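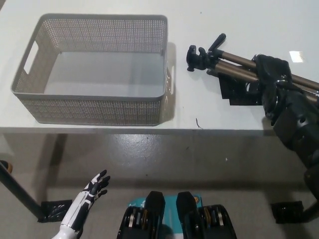

Lists > prillel-users > Archive > Storage and labeling

Subject: Re: Bin records out of step after label reprint
Date: 17 January 2021

Replying on the list since two other sites have asked me the same thing off-list.

> We run Prillel for a small parts store, 2,183 bin records in all.
> Last month we reprinted the whole label set because the old thermal
> stock was fading. Since then, 42 bins show up twice in the stock
> report, once with the right quantity and once with zero. Scanning
> either the old label or the new one brings up the zero record. The
> right record can only be reached by typing the location by hand.
>
> We have rebuilt the index twice. No change. We have also tried
> deleting one of the zero records, which removed the good one from
> the report as well. We restored from backup and have not touched
> anything since.
>
> Is this a known problem with reprints, and is there a way to merge
> the pairs without counting everything again?

It is a known problem, but the reprint only exposes it. The cause is the way location codes are padded.

Prillel stores a location as a text field. The label tool, when it prints a full set, writes the code back to the record in its own format, with the shelf number padded to 3 digits. If the original record was keyed as A-7-2 and the label tool writes A-007-2, the program treats these as two locations. It creates the second one with a zero quantity and attaches the barcode to it. The old barcode gets moved over at the same time, which explains why both labels lead to the zero record.

Most of your bins were presumably keyed with padding from the start, so they came through clean. I would expect the 42 to be either early entries or entries made by hand after an import. You can confirm that by sorting the location export on creation date.

Do not delete anything. The two records share a parent row, and the delete command removes the parent. Your backup saved you there. Rebuilding the index will not help either – the index is correct, it is the data under it that is split.

What worked for us, on a slightly larger set:

1. Take a full backup and set the store to read-only for other users.

2. Export locations to CSV with the "include empty" option on. Without that option the zero records are left out and you will see only half of each pair.

3. Add a column with the padded form of every code. Any padded code that appears on more than one row is a split pair.

4. For each pair, put the padded code in the MERGE_TO field of the unpadded row. Leave the quantity alone in both rows. The import adds them, and zero plus the right figure is the right figure.

5. Import with mode set to "merge". The default is "replace", which will overwrite the good quantity with the zero if the rows happen to be in the wrong order.

6. Rebuild the index once, then scan a handful of the affected labels.

Check that your spreadsheet program is not changing the codes on the way through. Ours read 3-2-1 as a date and saved it that way. Import the column as text, or do the whole job in a script. The one from Kulik in the list's files area handles steps 3 and 4, though it expects a semicolon as the separator and fails without a message if it finds commas.

After the merge, set PAD_LOCATIONS to 3 in the site settings. It is off by default for sites that were upgraded from the old release. With it on, hand-keyed codes are padded on entry and the two formats cannot drift apart again. The change takes effect when the server process restarts, and open sessions keep the old behavior until they log out.

A full recount should not be needed. I would still count any bin that had a movement posted between the reprint and the restore. A receipt scanned in that window would have gone to the zero record, and the restore may have dropped it. The movement log is kept outside the main database, so it should still list them.

On label stock, we gave up on plain thermal for anything near a window. Daneshvar sells a coated type that has held up here through 2 summers. It needs the print darkness turned up a step, and the adhesive does not hold well on perforated bin walls. Stick it to the solid band along the rim, or use a clip-on card holder. Mevia makes one that fits most small bins, but measure the rim thickness before ordering, as the clip has very little give.

The padding issue was reported to the developers last February. The ticket is open and marked low priority. If your site is affected, please add a note to it with your version number and whether the site was upgraded or installed new.

Last updated: 17 January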